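Learning from Demonstration – Unit 4 handout
Instructor: Imelda Lagman
November 2022

4.1 Two ways of recording a demonstration

In teleoperation the operator drives the arm from a distance, through a leader arm or a handheld controller. The log contains joint positions that the robot has already reached, so every recorded motion is feasible for that robot. The cost is speed. In the Corka exercise a single pick took 87 seconds by remote control.

With a hand-held gripper the demonstrator carries the end tool and does the task directly. The arm is absent during recording. Tool pose must be recovered afterward from the camera stream, and joint limits are checked at that stage – a demonstration that fails the check is dropped from the training set.
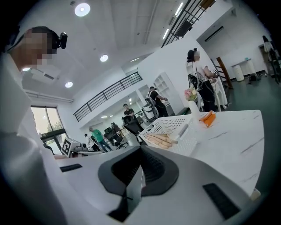 Unit 4, page 30

The view from the tool takes in the body of the gripper along the bottom and the work beyond it: a marble-patterned table, and a white plastic basket with tan sticks in it. A fiducial board on a stand is visible to the left. People and chairs farther back will shift between recordings, and a policy trained in one room may come to depend on them. Vary the background as well as the object positions.

4.2 Requirements for the Pladholm assignment

Each group submits 300 demonstrations of one task. Start and end with the gripper open. Keep the target object in view during the approach, and do not regrasp unless the task sheet calls for it. Failed attempts are kept in a separate folder and labeled as failures.

The Hirnusbridge set used in lab has 323 demonstrations before filtering. Report the number left after the joint limit check, and state which limit was violated most often.

Reading for January: Yoshida course notes, chapter on time alignment.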